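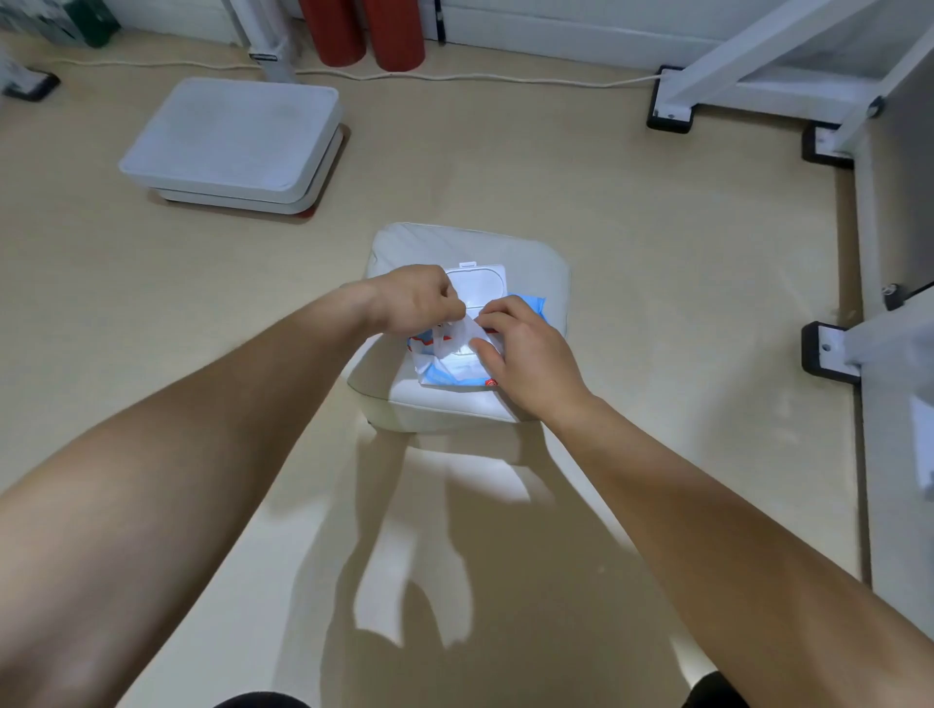 Residents of Welau who took part in a communal street clean-up after the November floods reported a stronger sense of belonging than neighbours who received the same help from contractors, according to a study led by the social psychologist Domingo Lagos. The difference was still measurable 30 weeks later, although it had narrowed. The work in question was minor and repetitive: sweeping silt from doorsteps, rinsing railings, bagging ruined carpet, or pulling one wipe after another from a flip-top pack to go over shelves and skirting boards. None of it required training, and most of it was done in silence or with very little talk.

The study addresses a long-running question in the psychology of disasters. It is well established that people who have lived through a flood or a storm often describe a short period in which ordinary social barriers appear to drop. What has been less clear is whether this comes from the shared threat itself, from the shared loss, or from the tasks that people carry out side by side in the days afterwards.

Welau offered a means of separating these factors. The river divides the town into two districts, Fladel on the north bank and Bundetti on the south, and the water reached similar depths in both. In Fladel, the clean-up was organised street by street and carried out by the residents. In Bundetti, the town's insurer had already engaged a commercial firm, and residents were asked to stay out of the affected buildings until the work was finished.

The researchers sent questionnaires to 1,000 households, divided equally between the two districts. Respondents rated their agreement with statements such as "I feel that I am part of this street" and "I would ask a neighbour for help with a personal matter". The same questions were put to them on 2 occasions, the first within a month of the flood and the second 30 weeks after it.

At the first survey, scores in Fladel were 33 per cent higher than in Bundetti on the combined scale. Fear during the flood, which was measured separately, did not differ between the districts and was only weakly related to the belonging scores. Financial loss showed no relation to them at all. The strongest single predictor was the number of hours spent working within sight of other residents.

By the second survey the gap had fallen by around half. Most of the change came from a decline in Fladel, with the Bundetti scores almost flat. Lagos describes this as consistent with earlier accounts in which solidarity after a disaster fades as households return to their usual routines.

"The effect seems to follow from doing the same thing at the same time as other people," he said. "We had expected conversation to matter more than it did. People who said they had hardly spoken to anyone scored nearly as high as those who had talked all day."

The authors list several limits. The districts were not assigned at random, and Fladel has a larger share of long-term residents, which may have made a communal effort easier to arrange in the first place. The analysis adjusts for length of residence, but no survey of belonging had been made before the flood, so prior differences cannot be ruled out. Hours of work were self-reported. Households that moved away between the surveys were lost from the sample.

A follow-up in the town of Pillay is at the planning stage. It will compare streets that hold a yearly joint maintenance day with streets that do not, in order to test whether a similar effect appears where there has been no emergency. Recruitment of households is due to start once the questionnaire has been shortened.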